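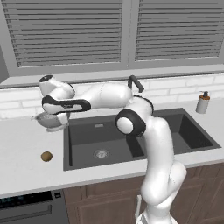 Sink Duty: Comparing Two Controllers on a Simulated Arm
Nidia Cárdenas and Zlatko Leka
1 Dec 2025

We wanted to know which controller copes better with dishes, and we had way too much fun finding out! The arm, the parallel gripper and the kitchen stayed the same all the way through. Only the controller changed. The first one, Jirkico, plans a whole path before it moves. The second, Drullon, corrects itself at every step (and looks a bit nervous doing it).

We ran 578 trials in simulation, with bowls and smaller dishes. Ljubica Vidmar wrote the script that reset the kitchen between trials, and it saved us days.

Jirkico was lovely on the open counter, smooth and quick. Inside the sink it was another story – the walls leave the wrist so little room, and one planned path in 7 ended in a bump. Drullon took longer but bumped far less, even with another dish close by.
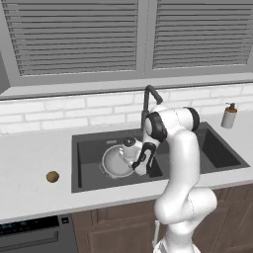 Figure 2. Gripper low in the left basin, holding a small white object beside the bowl.

Grip angle mattered more than we expected. Tipping the wrist 5 degrees changed a lot for bowls, and we'd love to test that properly. Next up in December is a softer fingertip model from Selma Stojanovska, which we will run with both controllers.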